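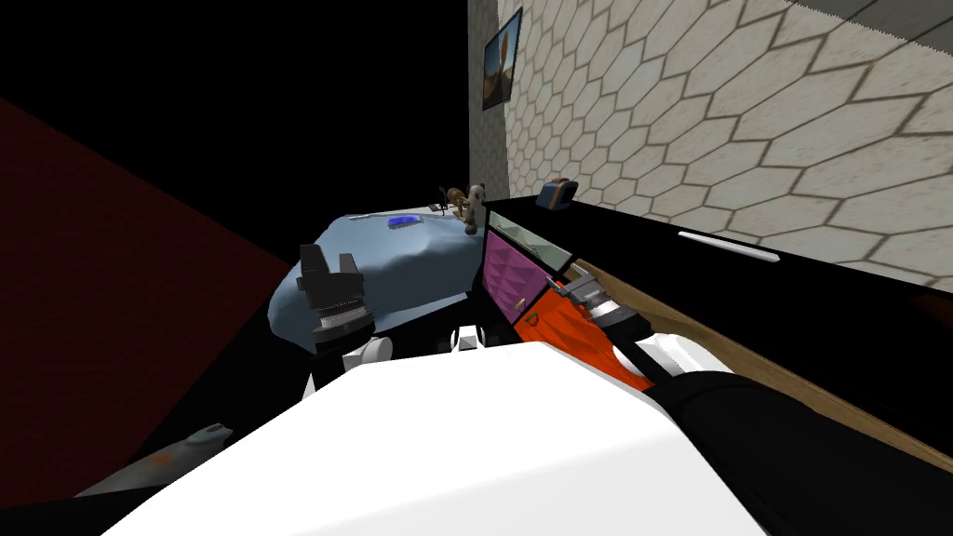

Journal > Work > The Jevo trial

August, 11:15 p.m., by Sjöberg

This site uses cookies to remember your preferences. Accept all / Manage

Spent the day opening a drawer. An orange one, in a bedroom that doesn't exist, with a robot we don't own. I have a master's degree.

We are most of the way through the 40-day trial of Jevo, and the office has asked me for a yes or a no. The office would like it in one paragraph. I have been trying to write that paragraph since lunch and have so far produced the word "Jevo."

What I like about the thing is easy enough to say. You install it, you pick a room, you pick a robot, and in less time than it takes our coffee machine to descale itself you have two arms and a bed and a cabinet full of drawers, and you can break whatever you please. Last winter we wanted to try one drawer on real hardware and it took a rental agreement, a van and a visit from the building's insurance person, who stood in the doorway with a clipboard and asked if it could fall over. It could. Today I drove an arm into a cabinet hard enough to lose a real one its warranty, pressed reset, and ate a sandwich.

The rooms are better than I expected too. In the demo we had from Savex, everything was a gray box on a gray floor, and the robot did beautifully, as anybody would with nothing to bump into. Jevo puts in clutter. The bedroom I've been living in has a lumpy blue blanket and stuffed animals at the end of the bed, and I've grown fond of the white dog. He has watched me fail with great patience. When you shuffle the room the furniture changes color and the clutter wanders around, so the policy can't just memorize that the handle is the dark thing in the usual place. Ours tried anyway. For most of the morning it had learned "go right and hope."

Now the complaints, which I'm putting here so they don't all end up in the paragraph.

The handles. A small handle on a drawer front is the entire job, as far as our customer is concerned, and the contact settings for small handles are buried three menus down under a heading called "Feel." With the defaults, the fingers close, everything looks fine, the arm pulls, and the drawer stays home. Turn the friction up a notch and the drawer comes out like it's been waiting for you all its life. Somewhere between those is a real drawer. I found a setting I believe in a little after two, and I would not want to defend it in front of anyone who has met a carpenter.

The left arm. We're only using the right one for this task, and I assumed the left would hang around politely. It drifts. Over a long run it eases over toward the bed, and once it's up against the bed the base starts to get ideas, and then you have a right hand reaching for a drawer from a body that is slowly going somewhere else. You can lock it. The lock is in a config file. The config file is described in the manual on a page that says "see config file."

The logs. I ran 1342 attempts between breakfast and dinner and the success rate at the bottom of the report looked terrific, so I got up and walked around the kitchen feeling like a person with a career. Then I opened a handful of the successes. Jevo counts the drawer as open if it has moved at all. A shove counts. Being leaned on counts. I changed the threshold to something a person could get a sock out of and the number went and sat in a corner. I'm not going to write the new number here. It's late, and it can be tomorrow's problem.

To be fair to them (I wasn't at three o'clock, there's an email), support answered inside the hour and didn't pretend the threshold was sensible. They said version 2 would let you set it per task. I asked when version 2 was coming. They said they were glad I was enjoying the trial.

And the price. It's 600 a seat, per month, and what a "seat" is depends on which page you're reading. On one page it's a person. On another it's a machine running jobs overnight, which would mean my desktop gets its own seat and I'd have to stand. I've asked for it in writing. If it's per person, I can make the case without blushing. We'd have spent more than that on the van.

Called Jistberg in the afternoon, where the other half of the team is, to see how they were getting on with the kitchen. They haven't gotten on with the kitchen. They've been opening a dishwasher since Jevo arrived, and the dishwasher opens downward, and apparently the arm takes this personally. We compared friction settings like people comparing cold remedies. Theirs is nearly double mine. Both of us were sure. Afterward I wrote on a sticky note MEASURE A REAL DRAWER and put it on the monitor, and then I looked at the filing cabinet next to my desk for a while, and then I went and found the luggage scale.

So that was the last hour of the working day: me on my knees, pulling out a filing cabinet drawer with a luggage scale hooked through the handle and writing down what it said. The top drawer is stiff. The one under it is worse and has someone's old running shoes in it. Neither agrees with my setting or with Jistberg's, but they land closer to mine, and I intend to bring that up.

Where I am tonight, for the paragraph: I think yes, for one seat, if a seat is a person, and on the understanding that we check every success rate ourselves until they fix the threshold. It won't replace the van. Some drawer, someday, is going to have to be opened in a room with air in it. But we'd get there having already made the stupid mistakes, and I have made a great many of them this week at no cost to anyone's furniture.

Did the paragraph. It came out as four. Cut it to one, and it now reads as if I'd never used the product. Put one of the paragraphs back.

Left a batch running overnight with the left arm locked, the room shuffled on every reset and the new threshold on. Need to check the disk before the morning call, it was filling up faster than I liked. Also give back the luggage scale, and find out about the shoes.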